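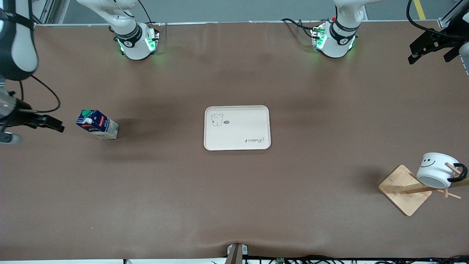

The Turkgate Bench Kit is for people who want to set up a pair of robot arms in a garage, a spare room or a shared workshop, and who would like to spend their weekends on the arms and not on the furniture underneath them. It grew out of our own bench in Hamolcombe, which we rebuilt more times than we care to admit! Both arm bases go along the far edge, one left of center and one right, and that leaves you a lovely big stretch of table in the middle for whatever you are practicing with – a tray, a milk carton, a mug hanging on its wooden tree. The plain brown cover pulls over the top and clamps at the edge, and a wrinkle or two near the clamp is fine.

In the box you get the cover, 9 edge clamps, two base plates and a bag of 200 cable ties (you will use more of them than you think, so please don't put the bag away somewhere clever). Arms, grippers and the table itself are not included.

The base plates come with the Sturex hole pattern as standard. If your arms need something different, send us a drawing before you order and we will gladly drill to match.

Part number: 601
Cover length: 1250 mm
Options: spare cover, extra clamps, undrilled base plates

Orders placed over the December break are being packed now, and we thank you kindly for your patience.

Page updated January 4, 2018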